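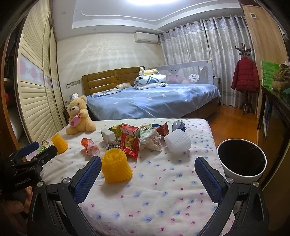 Wrappers and small boxes on a flowered tablecloth.

Print this page | E-mail this page

Game Design, evening course
Notes to lecture on drawing, searching and consistency
Lecturer: Rimantas Pētersons

Please read these notes together with the rule sheets for Asadi and Fudard. I will assume that you played each of them at least once. If you missed the practice evening, ask Amarachi Onyeka for a copy of the starter decks, she keeps the list.

1. What we mean by consistency

A deck is consistent when it does the same thing in most of its games. The word says nothing about strength. A deck can be very consistent and lose every time, and many first decks from students are exactly of this kind. When I ask you in the exercise "how consistent is it", I do not want to hear how often it wins. I want to hear how often the plan of the deck was on the table by the turn when the player wanted it there.

For this you must first write down the plan. One sentence is enough. "I want Salt Priest on turn three and something to feed to him" is a plan. "I want good cards" is a wish.

2. Deck size

Asadi is played with 30 cards and you may have 2 copies of each. Fudard is played with 100 cards and only single copies. The opening hand is five cards in both, and this makes them comfortable to compare.

In Asadi, one single card is in your opening hand in one game of six. With both copies in the deck you see at least one of them a little less often than in one game of three. Students often say it must be exactly double, so exactly one in three. It is a bit under, as there are some hands which hold both copies and these hands should not be counted twice.

In Fudard the same single card is in the opening hand in one game of twenty. No second copy exists to help you. So the player of Fudard must think in groups of cards. He does not ask "do I have Lantern Thief?", he asks "do I have any card that does the work of Lantern Thief?" If ten cards in the deck can do this work, it hardly matters which one comes.

Homework will ask you to sort a Fudard deck into such groups. A card may belong to more than one group. Write it in both, and mark it, otherwise your groups add up to more than the deck and you will look for the mistake for a long time.

3. Searching

A search card (players say "tutor") lets you look through your deck and take a card of your choice. For counting, treat it as an additional copy of the card you want, with a price. The price has three parts:

– what you pay to play the search card itself
– the time, when the found card can be played only on the next turn
– the information, when the rules make you show what you took

The third part is forgotten by designers very often. In Asadi the card Well Keeper makes you show the found card to the opponent. In the first printed version it did not. After the change the card text was only four words longer, and the card went from being in nearly every deck to being in perhaps half of them. I find this a good lesson, a small price in information can be felt as a big price by the player.

Search also has a narrow and a wide form. Narrow search finds one type of card ("a river", "a priest with cost two or less"). Wide search finds anything. Wide search is dangerous in a game with single copies, as it removes the thing which made the game different from evening to evening. The Fudard rules solve this by letting wide search put the card on top of the deck and not into the hand. I am not sure that it is enough. We will discuss.

4. Searching into the discard pile

Some cards do not bring the chosen card to hand, they put it in the discard pile. For a beginner this looks like a card which hurts its owner. In a game where the discard pile can be used again it may be the strongest kind of search, because the found card often skips its normal cost.

Mestimico, which we use from the next lecture, is built on this. The commander there (the rules call it "host") throws cards from the top of the deck until a creature is found, and the creature goes to the discard pile. If the deck has only a few creatures, the player knows almost surely which one he will get. So by leaving creatures out, he makes the random effect into a search effect. The designer of a host must check this case first. Ask: what happens if the player includes one creature only? If the answer frightens you, the host needs a limit.

A common limit is the number of cards which can be thrown. Another is that the creature must be named before. Both work, the second one is slower at the table.
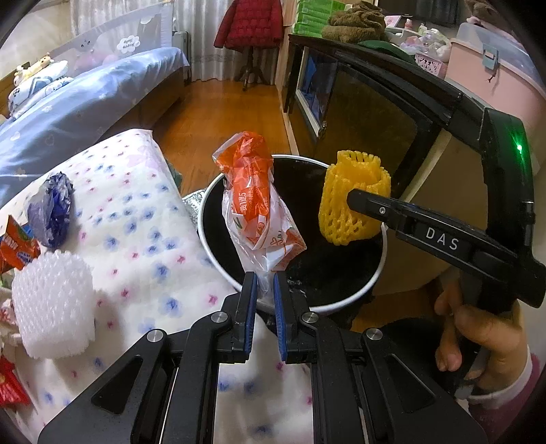 Why do we count a search card as a copy of the card it finds, and not as a separate card in the plan?
Because in the plan it has no work of its own. When you draw it you get the wanted card a little later and a little more expensive, so for the question "how often do I have it" they are the same. When you count the cost of the turn, you must separate them again.

5. How to test

Use the simple method first. Shuffle, draw the opening hand, then draw one card for each turn until the turn written in your plan. Write only "yes" or "no". Do not play against anybody, and do not decide afterwards that a bad hand was a special case. Repeat it 30 times. The result will not be exact – two students with the same deck will get different numbers – but it shows if you are far from where you believed to be.

About the mulligan: decide your rule before the test and write it at the top of the paper. For example "I change the hand when it has no river". If the rule changes in the middle of the test, begin again.

Shuffle properly. With a hundred cards in sleeves many people shuffle badly, the cards of the last test stay together and the next result is wrong. Making piles is not a shuffle. Make as many piles as you like for counting the cards, then shuffle after it.

6. Exercise

a) Take the starter deck for Asadi, write its plan in one sentence and test it by the method in part 5.
b) Exchange two different cards for Well Keeper, both copies, and test again. The other cards stay.
c) Write half a page about the difference. If there is no difference, write half a page about that.
d) Design one host for Mestimico with a limit on its search. Explain which abuse the limit should stop.

Hand in on paper or by e-mail to Amarachi Onyeka before May 10, 2026. Card drawings are not necessary and will not be graded. The plan sentence should be on the first page.

Reading for the next time: the Mestimico rule sheet, the part on hosts and the part on what leaves the discard pile. The chapter on Fulness, the two-player variant, can be skipped, we will not have time for it.

Print | E-mail | 2 comments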